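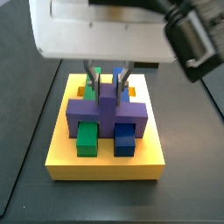

How to report a billing mistake to your town council

Last July my household in Dondidmont received a waste collection bill for 1,093, when the normal one is 39. It took me some weeks to get it corrected, so I write down the steps for other residents.

1. Find your last paid bill and put it next to the new one. Check the account number first, then the street name.

2. Write a short letter. Say which line is wrong and what you think is the correct amount. Do not write the history of your whole street - I did this, and the clerk asked me for a shorter one.

3. Bring two copies to the revenue desk. Ask them to stamp both and keep one at home.

4. Pay the part you agree with before the due date. Write "undisputed part" on the payment slip.

5. If you have no answer after 5 working days, call the ward office and give the date of the stamp. In the Badach ward you can also speak with the councilor before the monthly meeting.

When the correction comes, it is shown as a credit on the next bill. Please check that the late fee is removed also, it is on a separate line.

Ayana Kumsa
May 9, 2019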